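In Defense of the Appliance With One Button

By Precious Aquino
July 12, 2023

My mother-in-law's rice cooker had a lever. You pushed it down and it went click, and some time later it went click again, and that was the whole conversation. She owned it for longer than she owned any car. When she moved in with us she brought it in her carry-on and let the airline have her winter coats.

The one we bought last year has eleven modes, and one of them is called Cake. I have yet to meet the person who looked at a rice cooker and felt the absence of cake, but she must exist, and she must have filled out a survey. The manual runs to 62 pages in four languages, and the English section spends most of its length on how to set the clock. I don't know why it has a clock. The stove has one and the microwave has one, and they disagree by several minutes, so perhaps it was brought in to break the tie.

I bring this up because I spent part of last week shopping for a washing machine, and I am not well. The salesman, a patient young man named Jerome Baluyot, showed me a Nogueira for $1,479 that sends a message to your phone when the spin cycle ends. I told him my current washer also announces this, by walking across the basement. He said the Nogueira could also suggest a cycle. I have been washing clothes since the age of nine. I own two kinds of laundry, the kind that can go in and the kind I ruin.

There was a cheaper one, a Flalari at $739, and I asked what I'd be giving up. He thought it over and said, "The app, mostly." He said it the way a doctor might mention a toe.

My friend Touran Nazari thinks I'm being a crank. Her dishwasher texts her and she likes it. She says people made the same speech about the automatic transmission, and she's right, they did, and I'd have been out there with a sign. She also says that a person who can't be bothered to read a manual has no business complaining about what's in it. I've turned that one over a few times and haven't found the hole in it yet. 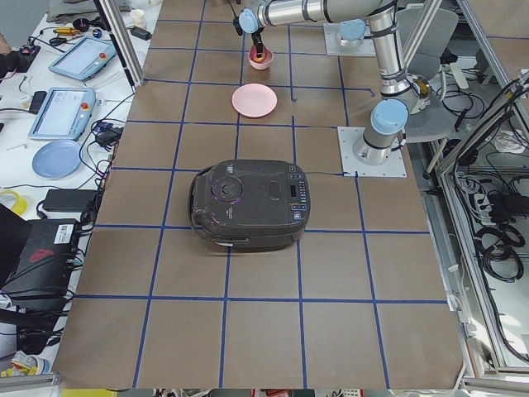 Still, I think she has the burden of proof backward. A new button ought to have to argue its way onto the machine. Somebody should stand up in a meeting and say who will press it and how often, and if the answer is "one man, at Thanksgiving," then he can bake his cake in the oven like his ancestors.

What bothers me more than the buttons is the repair. Last spring our old Tasa toaster quit, and Rodel Belmonte down the street fixed it with a butter knife and a bad word. I asked if he could look at the coffee maker too. He turned it over, saw the screen, and handed it back to me very gently. The shop in town wanted $200 to replace the display, on a machine whose coffee was still perfectly fine. It just couldn't tell me so.

I bought the Flalari. It has fourteen cycles. I use Normal.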